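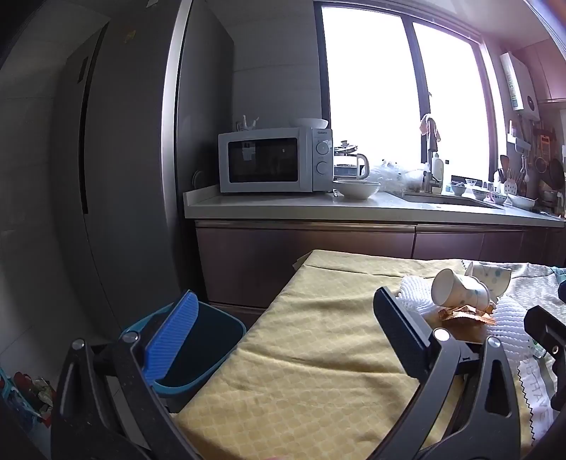
Shared House Minutes

Drurholm House, residents' meeting, November
Held in the kitchen, Saturday, started 10.15 in the morning
Present: seven residents. Apologies: two residents, both at work.
Chair: the resident of room 4. Minutes: the resident of room 6.

1. Minutes of the last meeting

The minutes were read and accepted with one correction. The word "freezer" in item 3 should be "fridge". The person who asked for the correction wishes it to be noted that the freezer was never the problem.

2. Matters arising

The letter to Warkotside, our letting agent, about the front gate was sent. The answer came after two weeks and says that the gate is on their list. The meeting was not satisfied with this answer. Room 2 will telephone them.

The shopping list on the hallway board is working better than before, but some people write only "soap". Please write which soap.

3. The kitchen counter

The meeting discussed for a long time what may stay on the counter. It was agreed that the microwave stays where it is, in front of the glass kettle. Room 3 proposed to move the microwave to the other end, near the sink, but there were objections about water and the proposal was withdrawn.

The top of the microwave was a separate question. At present a bowl lives there, together with the small white ornament in the shape of a hand. Room 5 would like the top to be kept completely clear. Other residents are fond of the hand. It was put to the vote: the hand stays (five for, two against), the bowl goes back with the other dishes after use.

Clear plastic bags: we are keeping too many of them behind the microwave. It was decided to keep one small stack and to take the remainder to the soft plastics collection at the shops. Room 1 passes the shops on the way to work and will take them.

Small dishes and bowls should not be left to the right of the sink overnight. Whoever cooks last looks at the counter before going to bed. This was already agreed in winter, and the meeting only repeats it.

4. The fridge

The fridge is large enough for all of us if the shelves are respected. New labels will be made for the shelves. The yellow sticker near the top of the door was asked about, and no person present could say what it is for. It will be left until Warkotside is asked, in the same telephone call as the gate.

The fridge will be emptied and wiped on the last Saturday of each month. Food without a name on it will be thrown out on that day.

5. The sitting corner

Complaints were received from rooms 2 and 7. Cups are being left on the white knitted cloth, and wrappers also. The cloth was made by the mother of a former resident and it is not easy to wash – it has to be dried flat and this takes the whole day. It was agreed that no cups are to be put on the cloth, also not empty ones. The cup with the light blue dots belongs to the house and anyone may use it, but it should come back to the sink.

The mustard cushion is to stay in the corner. It was found twice in a bedroom. Room 6 asked if a second one could be bought so that there is no more argument, and the meeting said yes, to a limit of 32 dollars, from the house money.

The patterned sheet will be washed together with the kitchen towels. Please do not put it in with dark clothes.

6. The bin and the bags on the floor

The teal bin has been useful, but it is too close to where people walk and sit. Two places were suggested and neither was perfect. It will be tried for one month by the end of the counter and discussed again.

On the floor beside it there has been a pile of bags for several weeks. Each resident is asked to take away what is theirs by Wednesday evening. What remains after this will go to the charity shop at Evside. Room 3 said that one of the bags contains things for the charity shop already, so this will save a trip.

7. The table 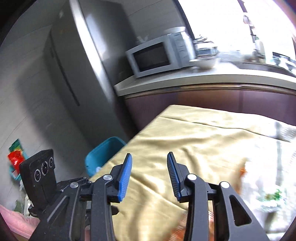
The yellow cloth was bought by the house in autumn and most residents are happy with it. The surface is a little shiny and it wrinkles quickly, and after it has been folded the creases stay for days. Room 5 will try a cool iron with a thin towel in between. If this damages the cloth, the meeting has agreed beforehand that room 5 will not be asked to pay.

Hot pans must not be put directly on the cloth. The cork mats are in the second drawer and there are enough of them.

A proposal to use a plastic cover over the cloth was not supported. It was felt that in this case we could as well have bought only the plastic.

8. House money

There is about 200 dollars in the jar after the last shopping. The next contribution is due at the end of the month, the same amount as before. From it will be paid the dish soap, the bin liners, the second cushion and the new labels.

Room 7 reported that the rice from the Wada grocery is cheaper in the big sack. The meeting agreed to try one sack, if a dry place with a lid can be found for it. Room 7 will look for a container.

9. Other business

The hanging utensils: please hang the pans back by their handles, and the heavy ones on the lower hooks.

Water heater: residents are reminded that two long showers one after another leave no hot water for the dishes. No decision was made.

The next meeting will be in the same place, at the same hour, after the fridge is emptied. Room 2 will be chair and room 4 will write the minutes.

The meeting closed at 11.40.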